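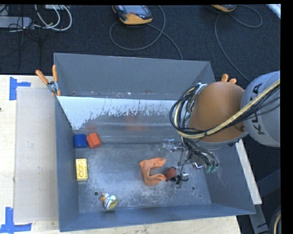
# The Bottom of the Bin

Every household with a child in it, or with an adult who used to be one, owns a container whose purpose has never been discussed. It started out as the toy box. Then somebody dropped a block in it that belonged to a different set, somebody else dropped in a glove, and from that day forward it was simply where things went.

I have been thinking about these containers more than is healthy. It began in January, when I emptied ours onto the living room rug and found a shoehorn, one walkie-talkie, and the lid to a casserole dish we gave away in a previous apartment. I went looking for someone who could tell me whether this was normal, and I found Rosalba Ferraro.

Ferraro runs Quintanilla, a toy resale shop in a former shoe store with very good shelving. People bring her their toy boxes whole. She pays by weight, within reason, and then she sorts.

"They all apologize," she told me. "They say, it's mostly junk, I didn't have time to go through it. I tell them I'd be out of business if people had time."

Her sorting happens on a long table at the back, and I was allowed to stand beside it for a morning on the condition that I didn't hold anything up and ask what it was. This turned out to be a hard condition. The first load came out of a plastic tub and included half a train, a stuffed thing that may have been an otter, and more than 30 marbles, which went across the table like they had an appointment.

## A theory of layers

The natural assumption is that a toy bin fills up like a riverbed, oldest at the bottom. Ferraro doesn't buy it. Children dig. They want one particular thing, it is always underneath, and they go in up to the shoulder. What settles at the bottom is whatever can slip past a small arm: blocks, single bricks, little figures that topple over and stay toppled.

Soft things behave differently. A scrap of cloth or a doll's blanket will ride near the top for years, getting tossed out first and thrown back in last. When a soft thing does reach the floor, it's a sign the bin has been nearly empty at some point, and that someone lost interest in filling it.

My favorite category is the small character lying on its side. Every bin has one. Blocks look fine lying around, since that's what blocks do between jobs, but a figure with a round body and a base made for standing looks as though it's been let down by management. I've started setting ours upright whenever I pass. By dinner it's on its side again.

## The case for metal

You will want to know what to keep all this in, and here I have to report on a feud.

The soft-bin people are everywhere. They like canvas, felt, and rope, and they will tell you about toes. The Pruditz basket, which is the one I own, is a knitted object with handles that looked wonderful in the store and now slumps against the wall like a man waiting for a bus. It's gentle on floors. It is also impossible to see into, because it closes over its contents as the sides give up.

Then there are the metal people. There are fewer of them, and you can hear them coming.

Keisha Schumacher is a metal person. She teaches four-year-olds, and she has kept her classroom's loose toys in steel since her first year, when a plastic tub cracked down one side and she spent a weekend with a roll of tape and some dark thoughts. Her bins came from a restaurant supply auction. They're gray, they're deep, and the floors of them are scratched to a fare-thee-well.

"I like the scratches," Schumacher said. "Parents tour the room and look in there and I can see them thinking it's old. It is old. It's going to be here when their kids are renting apartments."

Her argument is mostly about color. Against dull gray metal, everything a child owns shows up like a fruit on a sidewalk. Orange reads as orange. A yellow brick can't hide. Dark blue is a little sneakier and will tuck itself against a wall if you let it, but even so you'll find it with two glances, where my Pruditz requires a flashlight.

She also recommends sloping sides, for the simple reason that a straight-sided box has corners that collect sand, cracker, and glitter. If the bin has holes in the floor, all the better, she says. The cracker has somewhere to go. What's beneath the holes is a question she leaves to the individual.

The objection to metal is noise, and it's a serious one. A wooden block dropped into a steel bin from the height of a four-year-old makes a sound I can only describe as municipal. Multiply by 17, the size of Schumacher's current class, and you have cleanup time. I sat in on one. She wears earplugs and conducts it like an orchestra.

## What the bin doesn't need

The catalogs would like to help. Lundier sells a system of trays with picture labels, so that the child will know where the cars live. Drulora makes dividers. I tried the dividers. For one afternoon our blocks were in one section and our bricks in another, and I felt like a person with a plan. Then somebody needed a ramp, and the dividers were the right length for a ramp.

Ferraro, who has every reason to love a sorted toy, thinks sorting at home is a waste of an evening. A kid with a bin of only bricks builds with bricks. A kid with two blocks, a brick, a rag, and something round and red has to come up with a reason for all of them to be there, and will, and it will take until bath time.

She does have a few rules for anyone planning to bring her a box. Don't wash it all together, as the otter will not recover. Don't throw out the singles, because she keeps some 200 of them in drawers and a surprising number get matched. And tip the bin before you part with it, since people leave things at the bottom they turn out to want back.

I went home and tipped ours again. There was a brick in it I would swear wasn't there the first time, and a sock, mine. I put the brick back. The sock I left on the arm of the couch, and the next morning it was in the basket.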